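Der Arm auf dem Flickenteppich

Als Aparecida Dantas die Tür zur Gemeinschaftswerkstatt Barros aufschließt, entschuldigt sie sich zuerst für den Kaffee, der hier nämlich aus einer Thermoskanne kommt und schon seit dem Morgen darin steht. Dann räumt sie einen Stuhl frei, schiebt einen Karton mit Schrauben zur Seite und klappt den Rechner auf. Seit Dezember arbeitet sie an einem Roboterarm, den sie Boro getauft hat, und wer sie danach fragt, sollte ein bisschen Zeit mitbringen.

»Eigentlich wollte ich nur wissen, ob ich so etwas überhaupt kann«, erzählt sie. »Ich habe früher Möbel restauriert, da gibt es Leim und Zwingen, und wenn etwas schief ist, sieht man es. Bei einem Gelenk, das sich um zwei Grad verrechnet, sieht man erst einmal gar nichts, und dann greift es daneben.« Sie lacht, schenkt nach und erzählt von den ersten Wochen, in denen sie 200 Euro für Servos ausgegeben hat, die zu schwach für den Unterarm waren. Die liegen noch in einer Schublade — wegwerfen mag sie sie nicht.

Nach diesem Fehlkauf hat sie den Arm erst einmal im Rechner weitergebaut, in einer Simulation, die bei ihr Masunum heißt. Darin liegt ein Teppich aus violetten, olivgrünen und grauen Flächen, darauf steht der Arm, und verteilt liegen kleine farbige Würfel, die er einmal greifen soll. »Ich wollte keine leere weiße Fläche anschauen, abends um zehn, nach der Arbeit«, sagt sie. »Da sollte es ein bisschen nach Zuhause aussehen, mit Fliesen und allem.« Das Licht hält sie mit Absicht schwach und das Bild körnig, denn in der Werkstatt sind die Verhältnisse im Winter auch nicht besser, und eine Bilderkennung, die nur bei strahlender Helligkeit funktioniert, nützt ihr dort wenig.

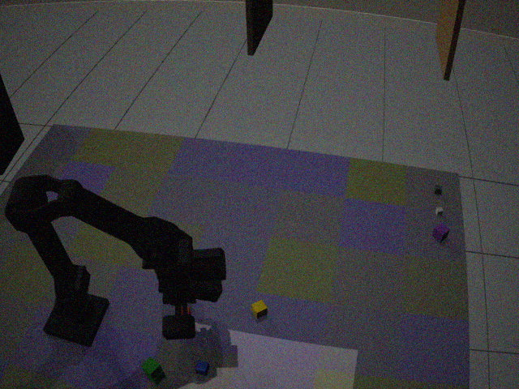 Von Grün nach Gelb

Am liebsten übt sie mit den Würfeln nahe am Greifer. Der grüne und der blaue machen ihr wenig Kummer, beim gelben wird sie ausführlicher. »Gelb, habe ich gedacht, das ist doch geschenkt! Aber eine Seite liegt fast schwarz im Schatten, und dann rechnet mir das Programm die Mitte an die falsche Stelle.« Im Protokoll, das sie mit großer Geduld führt, stehen inzwischen 833 Durchläufe, bei 712 davon saß der Griff. Den schwarzen und den weißen Würfel weit hinten am Teppichrand hebt sie sich für später auf, den violetten daneben ebenso.

Und der echte Boro? Der soll im Frühjahr auf die Werkbank, mit kräftigeren Motoren und einer Grundplatte, die sie aus einem Rest Eichenholz sägen will. Die Steuerung läuft über Fultinetti, ein kleines Programm, das sie mit ihrer Nichte geschrieben hat und das, wie sie zugibt, noch bei jedem zweiten Start eine Fehlermeldung ausspuckt. »Wir wissen, woher sie kommt«, sagt Dantas und schraubt die Thermoskanne zu. »Wir hatten nur noch keine Lust, sie zu suchen — also, die Zeile, meine ich.«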